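**Fomside workshop lets newcomers teach a robot from across the room**

LINDNESS, Aug 13, 2024 - If you have ever tried to walk a relative through setting up a new phone without grabbing it out of their hands, you already have some idea of what the folks at Fomside have been up to this summer. The small Lindness firm has been inviting local people in to steer a simulated two-armed robot by remote control, and the recordings they leave behind are used to train it to do the same jobs alone.

The program, which goes by the name Tromau, began in May with a handful of staff members taking turns at the controls. It has since grown to 682 recorded runs, and Li-hua Hsiao, who looks after the sessions, is hoping the fall will bring a good many more. People sit down, take one hand control for each arm, and work through a task on the screen at whatever pace suits them. Picking up a phone is one of the early ones, and it is a friendlier place to begin than you might think. 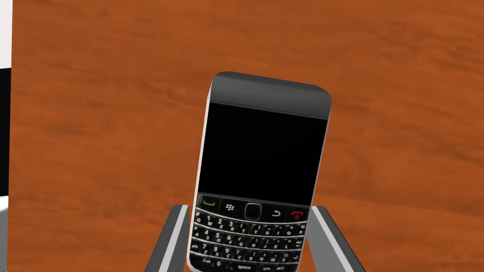
"Everybody squeezes too early," Hsiao said with a laugh. "They get excited, they close the fingers, and they haven't lined anything up yet. I did it myself for the whole first week, so I can't be too hard on anyone."

Newcomers are given 10 practice tries before anything is saved, and they are welcome to ask for more if their hands still feel clumsy (plenty of them do). After that, a session can run up to 300 seconds per attempt, though most people who have gotten comfortable with the controls finish well before the clock does. Hsiao likes to keep the slower attempts as well, so long as the job gets done, and she is fond of telling visitors that a careful run with a pause in the middle is worth having.

The work is all done in simulation for now, and that has been a blessing for the nerves. A dropped handset costs nothing, the table can be set up again in a moment, and the objects can be moved to a new spot so that the robot doesn't learn to reach for one place only. Reaching with both arms is the part that takes the longest to feel natural, and several regulars compared it to learning the piano, left hand and right hand each wanting to do what the other is doing.
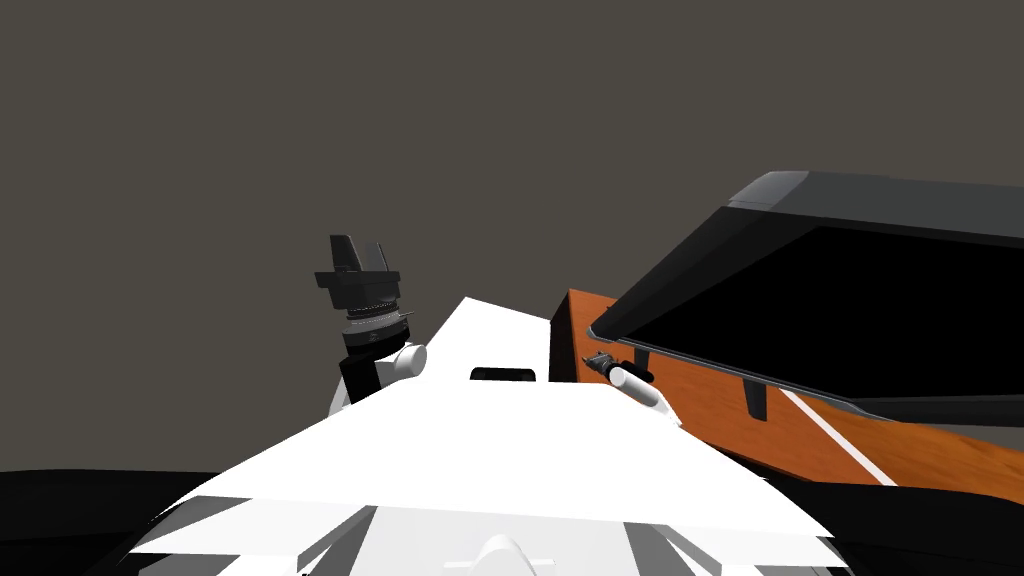

Do you need any experience with robots to take part?

Experience isn't required, and a short lesson on the hand controls comes before the practice tries. Visitors who get tired are free to stop whenever they like, and their finished runs still count.

Fomside has set up 9 control stations on the ground floor of its building on Lai Street, and evening hours are being added for people who work during the day. Those who would like a turn can sign up at the front desk, where Hsiao keeps the schedule in a big paper notebook, or simply stop in and watch for a while before making up their minds.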